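How Fast Does a Cup of Tea Cool Down?
Student Project Report, Markham Summer Science Program
Jul 21, 2022

1. Why we picked this topic

Our group drinks a lot of tea, and we argue about it a lot too. One of us swears that you should add the milk right away if you have to walk off and answer the door, and the rest of us thought that sounded backward. So we decided to find out! Cooling turned out to be a much richer subject than we expected, and we could have filled two more reports with the side questions.
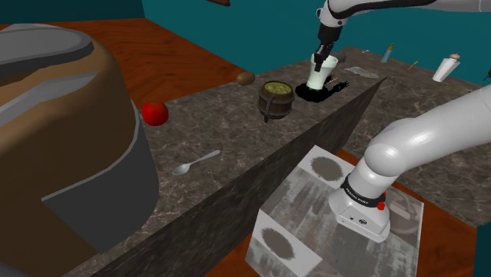
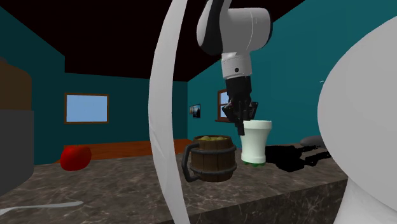 A white cup and a marble countertop.

The rule everyone starts from is Newton's law of cooling. It says that a warm thing loses heat at a rate that depends on how much warmer it is than the air. Very hot tea cools quickly at first, then slower and slower as it gets close to room temperature. If you plot the temperature against time you get a curve that drops steeply and then flattens out. We had all seen this curve in class, but seeing it come out of our own numbers was a great feeling.

2. Our questions

Does adding milk early keep the tea warmer than adding it late?
How much difference does a lid make?
Does Newton's law fit a real drink, or only a textbook one?

3. What we did

We used 300 ml of black tea for every run, brewed from the same box. The thermometer was a Hatach kitchen probe clipped so that the tip sat in the middle of the liquid. We wrote down the temperature every minute until the tea was too cool to enjoy, and then a bit longer, which was boring but gave us the flat part of the curve.

There were four kinds of run: plain tea, tea with milk at the start, tea with milk at the end, and plain tea with a lid. We did each one twice. The milk came straight from the fridge each time, and the same amount went in. We kept the windows shut and the fan off, after finding out on our practice day that a fan ruins everything (fun to watch, though, the numbers just fall).

For plotting we used Lernetia, the graphing program on the lab computers. It takes a while to learn but it lets you drag a curve over your points and see how far off you are. We got kind of hooked on that.

4. What we found

The milk-first tea ended up warmer. We really did not see that coming, apart from the one person who had been saying it all along. The gap was small but it showed up both times. The reason we like best is that milk brings the temperature down at once, so the tea is closer to room temperature and loses heat more slowly while it waits. Milk added at the end goes into tea that has already spent the whole wait cooling at the faster rate.

There may be more to it. Milk first also means there is more liquid in the cup during the wait, and more liquid takes longer to cool. We could not separate these two effects with the runs we had.

The lid made a bigger difference than the milk did, by a lot. The open tea was losing heat through steam the whole time. Evaporation carries away plenty of energy, and a lid traps most of that damp air above the tea. Our lid was just a saucer turned upside down, and it still beat everything else we tried.

As for Newton's law, it fit nicely in the later part of each run. In the early part, the open tea dropped faster than the curve said it should. We think that is evaporation again, since it is strongest when the tea is hottest. With the lid on, the fit was good nearly all the way through, which supports that idea.

5. Problems

Our starting temperatures were not all the same. Pouring takes time, and some of us pour slower than others. We lined up the curves afterward in Lernetia so they began at the same temperature, but it would be better to get this right at the start.

We also forgot to stir in one of the milk runs and had to throw it out and do it again. Cold milk can sit in a layer and the probe reads whatever layer it is in.

Room temperature crept up a little during the afternoon. We wrote it down before each run and used the new value in the fit.

6. What we want to try next

In August we would like to test different cup shapes, because a wide mouth should lose more steam than a narrow one. We also want to compare thick and thin walls, and see if warming the cup first helps as much as people claim. The room next to the Sales office stays much cooler than the lab, so we have asked to borrow it for a few runs there. And somebody wants to do cocoa. A skin on top of the cocoa might act like a lid, and we would all love to know if it does!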